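Ticket: Left gripper loses grip width reading during zip tasks
Status: Open, waiting on parts
Raised by: Osvaldo Moura
Assigned to: Ronaldo Rezende
Equipment: Plodano hand-held pair, compared against Undon pair
Priority: Normal

Reported problem

The left Plodano gripper drops its width reading part way through a task. The number freezes at the last value and then jumps to the right one when the trigger is let go. It happens on thin cloth more than on anything else. The right gripper has not done it so far. The Undon pair was used on the same tasks in the same room and gave no trouble with readings, though it is heavier and two of us complained about our wrists.

We need to know if this is a fault in one unit or something we should expect from the Plodano design, as we have to pick one of the two sets by the end of July.

Osvaldo, first entry

Ran 29 zip tasks with the Plodano pair. The reading froze in 4 of them, always the left. I had the logger running on the Yang laptop both times I changed the cable, so I don't think it is the laptop. Firmware is the same on both grippers. I have not opened either one.

Settings: log rate as shipped, finger pads as shipped, trigger spring on the middle hole.

Ronaldo, reply

Please swap the left and right cables at the hub and run it again. If the fault moves to the right gripper it is the hub port or the cable. If it stays with the left it is inside the gripper. Also, what was the storage limit set to in the logger? The default is 800 lines and then it writes to disk, and on the older version it could stall while it did that. Set it to 2000 and see if the freezes come at a different point.

Osvaldo

Cables swapped, fault stayed on the left. Limit changed to 2000, no difference. Put it back to 800.

Also tried the left gripper on its own with no second unit plugged in. It froze once on a tea towel, and never on the foam blocks or the plastic cups. So it wants something thin between the pads.

Ronaldo

Then I would look at the last few millimetres of travel. The sensor sits on the link and not on the pads, so if there is play in a joint the pads can be shut on the cloth while the link is still reporting a small gap. A freeze is different from a wrong number, but the two could come together if the sensor magnet is sitting at the edge of its range. Lorneck had this on a batch of their test arms and the cure was to move the magnet.

Can you do the zip bag again, slowly, and hold still once the pads are shut? Note what the reading does in that position. Use the same bag.

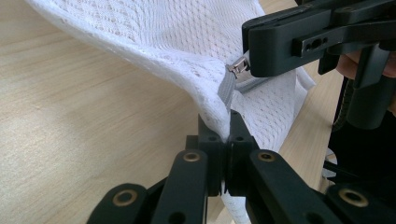 The left reading froze again on the slow run, at the point where the pads came together on the cloth. I held still and it stayed on the old value until I opened my hand. The zip bag is a good test for this. The mesh is fine and full of holes, so with only a fold of it between the pads there is very little to keep them apart. The foam never gets the fingers that far in. I repeated it with the fold doubled over twice more and the reading came through fine, which fits with what Ronaldo said about the end of the travel.

Checked for play afterwards with the power off. Held the body and wiggled each finger by the pad. One finger on the left unit moves a little before the link follows. The right unit feels tight on both. The Undon fingers have a bit of play as well but their sensor is on the pad side, so I wouldn't expect it to matter there.

— Osvaldo

Ronaldo

Thanks, that is enough to go on. Most likely a worn bushing on the left unit together with a magnet set too far out. I have asked Plodano for a set of bushings and for the magnet setting sheet. Don't pack the joint with tape in the meantime, it will only hide it.

Until the parts come:
Use the left unit for blocks and cups only.
Do cloth and zip tasks with the Undon pair.
Mark any Plodano cloth runs already saved as "left width unsure" — don't delete them, the camera side is still usable.

For the comparison sheet, please put this down as a unit fault and leave the Plodano score blank for width readings. We can fill it in when the left one has been fixed and the zip runs done again.

Osvaldo

Done. Saved runs marked. Sheet changed. One more question for Plodano when you write to them: is the pad screw meant to be flush? On the left unit one of them stands slightly proud and I don't want to tighten it if it is supposed to be like that.

Ronaldo

Will ask. Leave it alone for now.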